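Chanting in Pali when you don't understand it

marlee_t
I've been going to the evening chanting at the Umuvville temple since November. I can follow the book well enough to keep up, but I don't know what most of it means while I'm saying it. The book is 118 pages with Pali on the left and English on the right, and if I look across at the English I lose my place. Does it count for anything if the mouth is moving and the mind has no idea? Should I be doing it in English at home instead?

drybank
English at home, no question. The discourses were given so people would understand them. Reciting sounds you can't parse is a habit we picked up later and then decided was holy. I stopped doing the Pali years ago and my practice got better.

Suwannarat
Disagree with drybank. My grandmother never had a translation in her life and she knew exactly what she was doing when she sat down to chant. You bring the mind to one thing and keep it there. Understanding the words helps, but it comes slowly, over years.

drybank
Your grandmother grew up hearing sermons explaining it. Marlee didn't. It isn't the same situation.

Suwannarat
Fair point. She did have that.

marlee_t
Thanks both. I tried the loving-kindness chant in English last night and it felt like reading a notice out loud. I meant every word but it didn't settle me at all. The Pali does settle me, which is what confuses me. Is that just the rhythm? I could get the same from singing along to the radio on the way home.

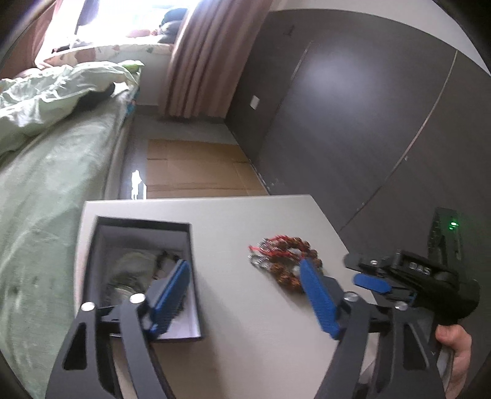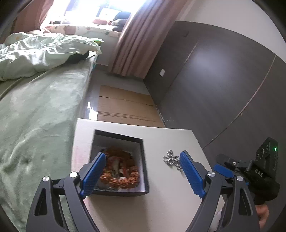
Kamol Ruangrit
The rhythm is part of it and I wouldn't be embarrassed about that. What I'd suggest is learning one line properly. Take the first line of the homage, look up each word, and say only that line for a week. Then when you get to it at the temple you'll know it without looking across the page. Leave the rest alone for now.

drybank
I can live with that. My objection is to people doing it for 20 years and never looking anything up.

curnar
The monk at our place gives a short talk on 2 verses before the chanting starts. Ask if yours would do it. We also had 200 copies of a word-by-word sheet printed, cost us $500, and most are still in the cupboard, so I'd ask before anyone pays for that again.

Suwannarat
Word-by-word sheets are hard going though. The grammar is all in the endings and the English comes out backwards.

curnar
True, ours reads terribly.

marlee_t
I'll try the one line. Kamol, do you mean the line that's said three times at the start, or the one after it?

Kamol Ruangrit
The one said three times. You get more practice that way.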